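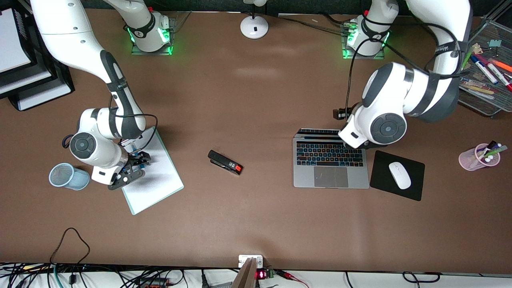 Teaching by Hand, Teaching at a Distance: Speaker Notes
Grirkindale Institute, Applied Automation Session
11 June 2022

Opening (keep to two minutes)

Good morning, and thank you for attending. On behalf of the Institute I would like to report on the first phase of the Muline project, in which we compared two ways of showing a two-armed robot how to tidy an office desk. The first is hand guiding, where the operator takes hold of the arm and moves it through the task. The second is remote control, where the operator works from a separate station and the arms follow.

Pause. Ask how many in the room have guided an arm by hand. Adjust the next section to suit.

Why a desk

The desk was chosen for its ordinary contents. Staplers, cups of pens, paper and a laptop differ in weight, shape and tolerance for rough handling. A worker puts them in order without much thought, and that lack of thought is the difficulty. Operators were often unable to tell us why they had reached for one item before another. A recorded demonstration keeps the decision even when the person cannot explain it.

Scale of the work

Phase one produced 600 demonstrations, of which 200 were given by hand guiding and the rest by remote control. The work was shared among 18 operators. Each received 20 minutes of instruction before the first recorded attempt. Please do not quote success rates from these notes – the review of the recordings is not finished, and the figures will be released in September.

What the operator sees

Remote operators depend on the views they are given, and the wrist view takes the longest to learn. The fingers are always in sight and always look large, while the objects beyond them look small and flat. With the gripper open over the lower end of a clipboard, one finger is above bare table and the other already overlaps the edge of the board. A new operator will tend to close at this point. An experienced one first checks a second view for height, then decides whether to take the board at the clip or move to a side. The stapler, farther up the table, is left for later. We ask operators to settle on one object and finish with it before looking for the next.
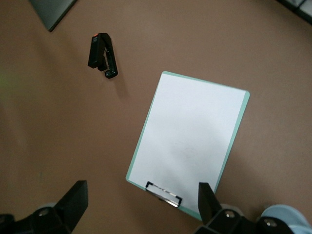

Speak slowly here. Several members of the audience will be new to wrist views.

Hand guiding compared

Operators who guided the arm by hand were at ease sooner. They could feel the reach of the arm and stand where they liked. The drawback is that the operator's own hands and sleeves enter the recordings, and a policy trained on them may come to rely on something that will be absent when the robot works alone. Guiding two arms at once is also tiring, and we limited those sessions for that reason.

Remote control avoids the first problem and eases the second. It asks more of the operator at the start, and the motion can be hesitant. Our partners at Habte supplied the control station and advised us to leave brief pauses in the recordings.
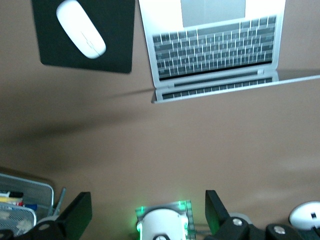 Long pauses are a separate matter. When an operator stops to think, the arm holds still over the desk, and a policy trained on many such moments may learn to hold still as well. The Fement review procedure marks every long stop so that a second person can decide whether to trim it. Trimming is done by hand for the present.

Guidance for other groups

Write the task instruction before recording begins, and do not change it partway through a session. Vary the starting positions of the objects. Keep failed attempts, labeled as such – a recovery from a poor grasp is often worth more than a clean run. Change operators regularly, and record which method was used for each demonstration.

Closing

Thank the Grirkindale technical staff. Invite questions. If asked about cost, refer the questioner to the project office. If asked about combining the two methods, say that a mixed set is planned for phase two and that the order of training has not been settled.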